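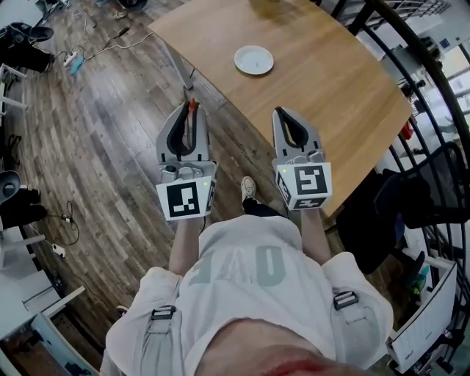

**Marama_Bench:** Waqas reckons I've had the order wrong since May, and that you wipe the pads before you calibrate the jaw, never after. I've always gone calibrate, wipe, start the session. So before I rewrite our start-up card for the handheld pair, what does everybody else do? We're running the Durnach firmware, if that matters, with the pads as supplied.

**cuadros_kel:** Pads first, mate, every time! A bit of fluff on the rubber and your closed position is out before you've begun – I chased a 2 mm offset through three menus once and it was lint. Lovely feeling when I found it, less lovely when I thought about the afternoon I'd spent.

**Waqas Tanoli:** Thank you Kel. I'd add that the marker cubes want a dry cloth only. Spray cleaner left a haze on one of ours and tracking dropped out whenever that wrist turned to the window. We ended up reprinting the whole face.

**gumleaf:** Going to disagree a little, with love. If you wipe with anything damp and calibrate straight away, the pads are still grippy in a funny way and the jaw sticks closed for a moment. I leave mine 15 minutes, have a cuppa, then calibrate. Kel, were you using the Grakavetti wipes or just a rag?

**cuadros_kel:** Just a rag, dry. Fair point about the damp, I hadn't considered it. I still wouldn't wait 15 minutes though, I'd never get anything done!

**Marama_Bench:** Right, so wipe dry, markers dry, then calibrate. What about checking the mount screws? I've been doing them every 100 sessions and Waqas thinks that's far too slack.

**Waqas Tanoli:** It is far too slack. Weekly, please. The cube only has to shift a hair on the handle and every recording after that carries the error, and you won't spot it by eye.

**gumleaf:** Weekly here too, plus a dab of paint pen across the screw head and the mount – if the line's broken, it's moved. Our log is up to session 889 and the paint has caught it twice.

**Marama_Bench:** Oh I like the paint pen. Pinching that for the card, thanks all. Kel, what colour shows up on the light grey?

**cuadros_kel:** Orange.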